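Drawer code reaches the bedroom, and it has opinions about socks

A new code of practice for robots that open other people's furniture came into use at Mulstead in April, and it runs to 19 pages. Four of them are about drawers. The rest deal with doors, lids, curtains and a category headed "Other things that come out", which the drafting group says it will tidy up in the next edition.

The code was put together by Rolbridge, a small firm that tests household robots, with help from the halls of residence at Mulstead and from Drirnar, which writes the software that decides where a gripper goes. It is voluntary. Anyone who has ever watched a machine pull a drawer clean out of its runners and stand there holding it, like a waiter with the wrong soup, may wish it weren't.

Young-sook Kong led the drafting. Her view is that most of the trouble with drawers comes from people treating them as a solved problem. "A drawer is a box with one free side and a temper," she said. "You don't know what it weighs until you've started, and by then you're committed."

The first rule is about where to take hold. A drawer with a proper knob is a luxury, and plenty of cheap bedroom furniture has done away with knobs to save shins. What is left is a lip or groove along the top of the front, which suits fingertips very well and grippers rather less. Under the code, a robot must take the lip from above, close on it gently, and give one short test pull before the real one. If the drawer doesn't budge, the robot lets go and reports it. It does not try harder. Kong says this last sentence took an entire afternoon to agree.
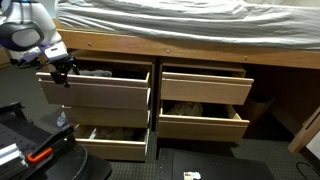

Then there is the question of how far. The code settles on two thirds of the drawer's travel, measured beforehand and written down, with the last third left to humans and the reckless. Rolbridge had wanted a half. Drirnar had wanted the robot to judge for itself, a position it gave up after a trial involving a tall chest and a quantity of spare bedding.

Stacked drawers get a page of their own. A lower drawer left open under an upper one is a shelf for things to fall into, and also a very good place to bang a wrist. The robot is therefore told to look at every drawer in the stack before touching any of them, and to treat an open one as an obstacle even if it was the robot that opened it. Earlier software was inclined to forget its own handiwork as soon as it turned to the next job, a habit that will be familiar to anyone with teenagers.

Contents are the touchy part. The drafting group took the line that whatever is in a drawer belongs to somebody, and that the somebody has a right not to have their jumpers catalogued. Cameras may be used to find the edge of the drawer and to check that no sleeve is hanging over it. Pictures of the inside are to be wiped after 13 days unless the resident has agreed to longer in writing. Clothes used for testing must be supplied by the tester, a rule brought in at the request of the halls and supported by every resident who was asked.

Nor may the robot tidy up. This has annoyed a few people who hoped that tidying up was the point. Under the code, a machine asked to open a drawer opens the drawer, and folding is a separate job with separate permission. Ji-hoon Koo, who looks after the rooms at Mulstead, thinks that is about right. "If I ask someone to get the door, I don't want them to rearrange the hall," he said.
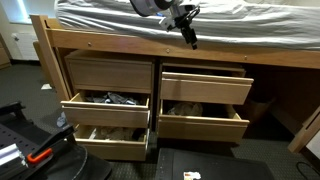

What the code asks for before a session

The checklist is on the back page and can be pinned to a wall. It asks for the following:

The base of the robot is fixed or braked, and someone has pushed it to make sure.

The furniture is level and each drawer has been opened and shut once by hand.

Cables are kept out of the path of the drawers and of feet.

Anything on the floor that could jam under a bottom drawer has been picked up or noted down.

A person who knows where the stop button is stays in the room. Knowing who knows where it is does not count.

Koo would like to see the fourth item printed larger. Bedroom floors in term time, he says, are not a surface so much as a filing system, and socks have a way of arriving after the check has been signed.

Beds with drawers built in underneath were a late addition. The first draft assumed a chest standing politely against a wall, with clear air above it. A raised bed offers nothing of the kind. The arm has to come past a mattress and a rail to reach the top drawer, and the shortest route is often through the bedding. The code now asks for a clear gap between arm and rail for the whole of the movement, and says that if the only way in is by leaning on the mattress, the job should be turned down.

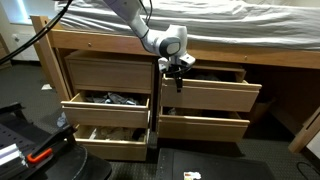

Drirnar was lukewarm about that, on the grounds that a robot which turns down jobs is hard to sell. A compromise was found in the form of a message. The machine may now say that it "cannot reach this drawer safely from here", which leaves the customer free to suppose that it might manage from somewhere else.

Closing is covered in a single paragraph. Push at the middle, slowly, and stop at the first resistance. The paragraph ends by pointing out that the resistance may be a hand.

So far the rules have been tried over 900 openings on Rolbridge's own furniture and in the rooms at Mulstead. The firm has not published a score and says it won't until the second edition, when the results can be set beside those of a rival set of rules being drawn up at Yeo. The Yeo draft is said to be shorter and to take a firmer line on wardrobes.

Comments on the Mulstead code are open until the end of June. Kong has had a fair number already, and most of them concern the definition of a drawer. One correspondent wants bread bins included.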